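**Review: Nevow Kitchen Pack for simulated demonstrations**
September 22, 2022

I've had the Nevow kitchen pack running on my desktop since the middle of August, and I've been looking forward to writing this one up. Short version: if you record teleoperated demos for imitation learning and you're tired of gray tables with colored cubes on them, get it!

The pack gives you 16 kitchen layouts, all built to load straight into Skollov (I'm on the current release, no patches). You drop in your arm, pick a layout, plug in a controller and start recording. Setup took me one evening, and most of that went to sorting out my own joint names.

What I love most is the clutter. My old scenes had a block and a bin, and every policy I trained on them fell apart the second a bottle showed up next to the target. Nevow puts real-kitchen stuff where you'd expect it — water bottles, a bowl of fruit, a plant by the sink — and you can shuffle positions between episodes with one setting. I recorded more than 800 pick-and-place episodes on the island layout alone, and I still wasn't bored of it, which I can't say for the cubes.

Recording is smooth. Episodes save with joint states, gripper commands and every camera view in one folder, and the replay tool lets you trim the dead time at the start (I always sit there for a few seconds getting my hands settled). Bad takes can be tossed with a single key. I did compare it with the Sakai recorder I used last year, and Nevow is far quicker between resets, so you keep your rhythm and the motions come out more even.

Now the gripes. Thin-necked bottles are slippery to grasp until you turn the contact friction up, and the default is too low for my taste. The drawers look great and open fine, but 2 of the layouts have one that jams halfway. Reaching over the far side of the island also takes some care with the elbow, so try a few base positions before you commit to a long session. And the manual is 19 pages with no index, come on.

I trained a small policy on the island data with Arkmont's starter scripts and it handled shuffled bottles better than anything I've made at home. I'm doing the sink tasks next — wish me luck with that faucet. 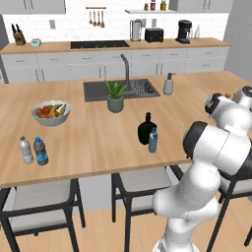
*The island layout in the Nevow pack, with the arm at the right-hand end.*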